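Spare Parts Lists Should Outlive the Product
Ilango Kandasamy

Most arguments about repair start with the right to open the case. I think they start one step too late. An owner who can open the case and find the failed component still needs to know what to order, and for small household and office electronics that information is usually the first thing to disappear.

Consider the desk clock radio I was asked to look at in February, a Dodilura from a production run that ended 15 years ago. The fault took a few minutes to find: a voltage regulator had failed short. The marking on the package had been sanded off at the factory. The maker's support page listed the model as retired and offered a discount on a newer one. I worked out a substitute by measuring the rail on a second unit, borrowed from Femke Bakker. Without that second unit I would have been guessing, and a wrong guess on a supply rail takes the rest of the board with it.

A parts list for a product of this class is a short document. It gives reference designators, values, tolerances, package sizes and, where it matters, a manufacturer's part number. For the clock radio it would fill two pages. It contains no firmware and no circuit layout, and a competitor who wants it can get it with a hot air station and an afternoon. The usual claim that publication gives away trade secrets is therefore weak. The people kept out are the ones with a single broken unit and no budget for reverse engineering.
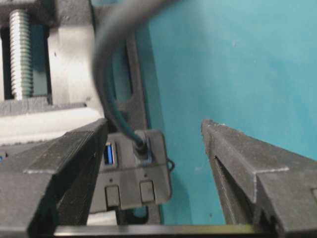 The stronger objection is liability. Sharon Mugo, who spent 8 years in product compliance at Kuipers, put it to me this way: once a company publishes a value, someone will fit a part of that value with the wrong voltage rating and blame the document. I accept that this will happen. The remedy is to publish the rating as well, and to mark safety-critical parts as such. Service manuals for televisions did this for decades, with a shaded box around each component that had to be replaced by an identical type. The practice was cheap and technicians understood it.

There is also the matter of where the list should live. A manufacturer's website is a poor archive. Zestus moved its support pages twice while I was servicing its label printers, and each move broke every link in my notes. Deposit with a public library or a standards body at the time of sale would be better, with release fixed at the end of production. I would set the retention period at 30 years. Storage cost is negligible for files of this size.

I would limit the rule to product lines above 1000 units. Below that, the paperwork falls on very small workshops, and in my experience those workshops answer the phone — the one in Drarncombe that built my bench supply mailed me a photocopied schematic the same week I asked.

I would not require stocks of parts to be held. Stocks are expensive, they age, and generic equivalents exist for most of what fails: capacitors, regulators, switches, connectors. The list is what lets a buyer find the equivalent.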